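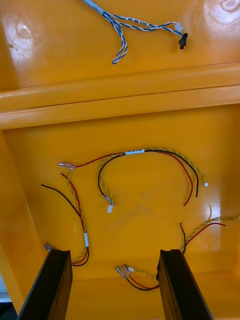 Equipment Planning Coordinator, Automated Harness Handling
Hinness Assembly Services – Drastness site
Full-time, fixed term of 2 years

Hinness Assembly Services seeks an Equipment Planning Coordinator to prepare and manage the purchasing plan for robotic handling at its Drastness site. The position reports to the Head of Site Operations and works with production engineering, purchasing and finance.

The site sorts and presents small wire harnesses for final assembly. The parts are flexible, they arrive loose in molded plastic bins, and they carry mixed ends: spade terminals, small connectors and label sleeves, often on the same harness. Equipment quoted for rigid parts has seldom been suitable, and the coordinator will be expected to write specifications that reflect this.

Duties
Maintain the equipment budget for 7 work cells, including grippers, spare fingers, wrist cameras, bins and fixtures.
Prepare requests for quotation and compare supplier offers on total cost over the service period.
Arrange supplier trials using the site's own harnesses and bins, and record the results.
Plan delivery, installation and operator training around the August shutdown.
Review the lighting and bin finish requirements in each specification. Glare from glossy bins must be addressed before an order is placed.
Report spending against plan to the site finance office every month.

Requirements
An associate or bachelor's degree in engineering, supply chain or a related field, or equivalent work experience.
At least 2 years of experience in buying or planning production equipment.
Ability to read electrical and mechanical drawings.
Good working knowledge of spreadsheets. Experience with the Handen purchasing system is welcome – training will be given where needed.

Experience with wire harness production is an advantage but is not required.

How to apply
Send a resume and a cover letter of no more than one page to the Personnel Office, Pylypenko Building, Drastness site, quoting reference 962. Applications must be received by 9/14/26. Applicants selected for interview will be asked to comment on a sample equipment budget, which will be sent to them in advance.

Hinness Assembly Services is an equal opportunity employer.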